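Print this page | E-mail this page

Sutherland Diner: Common Questions

Do you take reservations?
Only for parties of 10 or more. Call by noon.

Is ketchup gluten free?
Ours is. Ask about the gravy.
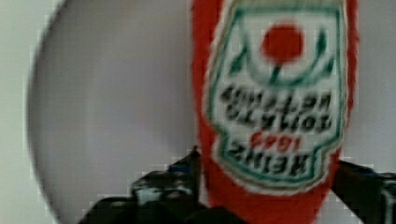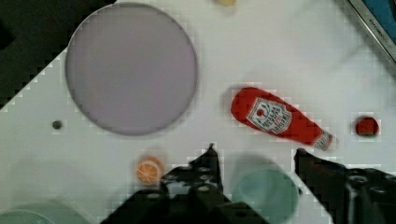

Can I bring my own cake?
Yes. There is a $2 plate fee per guest.

Where do I park?
Use the Vadwood Street lot. It closes early in December.

Comments (2)

trakau17: Is the lot free after 6?

pielady: Yes, but not on game nights. Bring back the rye toast.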